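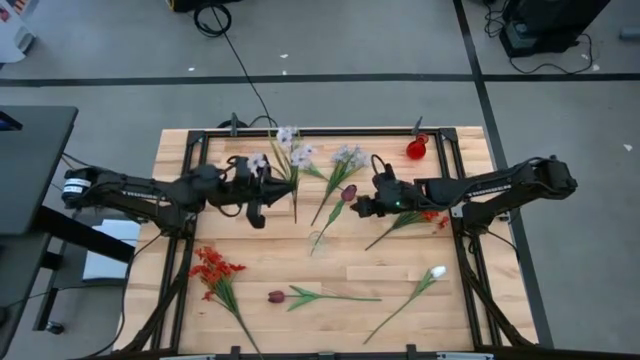
## Saturday at the Stesisley open day

I got to Stesisley a little before ten and parked behind the Ponar building. Visitors sign in at the front desk and get a paper badge. Mine was number 46. Coffee was free, sandwiches were not.

The part I had come for was the flower table. Skonwood sells artificial stems to hotels and dental offices, and I buy a few boxes each spring for our waiting room. The stems were laid out on a light wooden board: two sprays of pale lavender flowers, a dark burgundy tulip with a closed bloom, a stem of small red flowers with green leaves, and a bunch in orange-red. For vases there was a small clear one and a round-bodied red one with a short neck.

I liked the tulip best. It has a slender stem and a single pointed leaf, and I think it would do well alone in the clear glass. The lavender sprays have long stems and would need something taller, or a trim with wire cutters. The red vase is a nice shape but I would keep it for the paler flowers.

Cheuk-hei Chou from the Skonwood office answered questions until noon. I asked about dust, which is our main problem. The advice was a hair dryer on the cool setting once a month – no water on the darker colors. Stems are sold in boxes of 31, and you can mix colors if you order by phone. The tulip is item 3204 in the spring list.

After lunch I walked through the Probert storage hall next door. It is mostly shelving and packing tape, and the tour took fifteen minutes. The guide spoke quietly and the people at the back missed most of it.

Parking was tight by one o'clock. The next open day is in March, and the sign-up sheet is kept at the front desk.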